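Review: Isska, a kitchen simulator for testing robot planners

Reading time: 2 min

I have used Isska from July, first at home in the evenings and later for my work on task planning.
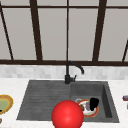

My interest is in long household tasks, where the planner must decide the order of many small steps. For this I need scenes that load fast and break in a predictable way. Isska gives me both. A new episode starts in a few seconds on my old desktop, and when I give it the same seed, I receive the same objects in the same places. With my former tool, Gatstead, I could never be sure of this.

The sink task is the one I run the most. In this task the gripper is drawn as a plain red sphere, and at first I found it too simple. After a week I changed my opinion. My code plans only positions, so fingers would cost me render time and teach me nothing. If you study grasping itself, please look elsewhere.

The scripting interface is in Python and it is clean. You write the goal as a short list of conditions, and the checker tells you which one failed. I ran 1,000 episodes over one night without a crash. My planner finished 66 of every 100, and the log was good enough to find the reason for most failures: it tried to reach into the basin from a bad angle and touched the edge.

There are weak points. The documentation of the camera settings is very short, and two of the parameters have names that mean the opposite of what they do. Small objects lying on a plate sometimes shake when the physics step is too large. Judite Quintela, who answers on the user forum, advised me to make the step half as long. It helped, but the simulation became slower.

The price for one seat is 90 dollars per year. I consider it fair. I would buy it again for planning work, and I will wait for the next version before I try it with contact control.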